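154路还停不停老桥头，以及我在电话里等了大半个晚上

02/05/2020

好久没写了，先跟还在看这个博客的各位问声好。窗外的丁香开得很好，我泡了一壶茶，打算把这周听镇议会的事慢慢讲一讲。你们要是只想知道结果，可以直接跳到后面去，我不会生气的（我妈每次都这么干）。

事情得从154路说起。住在Ikwood的人大概都坐过这趟车，从Balten火车站出来，沿着Brunis街一路往下，过了Delacroix桥，再绕到我们坡上这一片。我刚搬来那年不会骑车，也没有驾照，买米买油全靠它，司机们差不多都认得我那个红格子的小拖车。今年二月，镇里贴出一张改线草案，说Delacroix桥上的限重要重新核定，公交车以后可能改走下游的新桥，老桥头那一站就取消了。告示贴在站牌背面，字又小，我是等车等得无聊，绕到后面去才看见的。

老桥是1775年修的，桥面窄，两辆车碰上总要有一辆退回去，这个我完全承认。我也不愿意看见那么漂亮的一座石桥被公交车压坏。可是老桥头那一站旁边就是诊所，再往里走是药房和邮局，从新桥那边下车走过来，要爬一段没有扶手的坡。我自己走过一回，拖着小车，中间歇了两次，到了坡顶还得假装看风景。冬天我是不敢走的。

所以三月初，我们几个住在坡上的邻居凑在一起写了一封请愿信。内容其实很温和，就三条：改线之前先公布桥梁检测的报告；保留老桥头站，哪怕只用小型车跑；如果真的保不住，请先把那段坡的扶手和路灯装好。为了第二条的措辞，大家争了一个下午，有人觉得“哪怕”两个字显得我们太好说话，最后还是留下来了，我觉得留得对。信放在面包店的柜台上，后来大家都不太出门，就改成在网上签，收上来239个名字。有几位老人家不会用网页，是打电话来报的名字，一个字一个字拼给我听，顺便还聊了菜价和孙子，那几个电话我接得特别开心！

议会这个月不开放旁听席，改成了电话会议，居民可以拨进去听，也可以提前登记发言。我登记了。会议晚上七点开始，我六点半就坐好了，耳机戴上，稿子打印出来，连水都倒了两杯。结果前面先讨论垃圾清运的合同，又讨论公墓的围墙，围墙那一项讨论得尤其细，从石料一直说到了门闩。等轮到公交这一项，已经九点多，茶凉透了，我的猫在稿子上睡着，我又舍不得推它，只好凭记忆讲。

每人发言三分钟。我讲得有点乱，药房说了两遍，扶手倒差点忘了，是听见提示音才赶紧补上的。好在后面一位女士讲得很清楚，她每周要陪父亲去诊所做两次康复，把上下车的时间、换乘要等多久都列了出来，比我那些感想有用多了。还有一位先生反对我们，他家就在桥头，说公交车每次过桥窗户都跟着响，他受够了。我听完觉得他也有道理，换成是我，大概也要写信的。

主管交通的议员Thaddeus Ridgeway先生做了答复。我以前对他印象一般，总觉得他说话绕，这次倒还算干脆：检测报告会放到镇政府网站上，改线方案推迟到八月再表决，表决之前再开一次说明会。至于小型车，他说要先问公交公司的报价，现在不能答应什么。扶手的事他没有正面回答，只说“记下了”。我在本子上把这三个字也记下了。

结果大致就是这样，站暂时还在，车也照样跑，只是眼下班次减了，出门之前请先看一下站牌上的临时时刻表，别像我一样站了快一个小时。

接下来想请大家帮两个忙。第一，报告出来以后，如果有懂结构或者做过工程的邻居，请帮我们读一读，我自己看见那种表格就头晕。第二，不管你赞成还是反对改线，都请写一封短信给议会，写清楚自己住哪条街，平时几点坐车，去哪里。上次我问过议会的秘书，她说具体的出行情况最有参考价值，长篇的抒情她们也会读，但是没办法放进统计表里。（我怀疑她说的就是我。）

对了，有人留言问请愿信的原文在哪里，我过两天整理好贴上来。面包店柜台上那几张纸质的签名我也收回来了，有一张沾了果酱，名字还看得清，一起交上去了。

还有一件小事。Brunis街拐角那张长椅终于修好了，靠背换了新木条，坐上去不晃了。我报修的时候是去年秋天，都已经忘了这回事，前天路过才发现。报修是有用的，就是慢，大家看见坏了的东西还是要打那个电话。 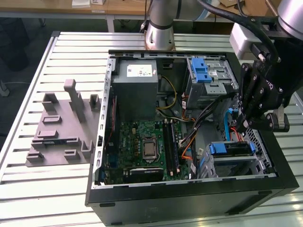 Ikwood坡上居民公交小组
小组来信请投到面包店门口的绿色信箱，或者直接在本文下面留言，我每天晚饭后会看一遍。说明会的日子定了，我会另外写一篇告诉大家。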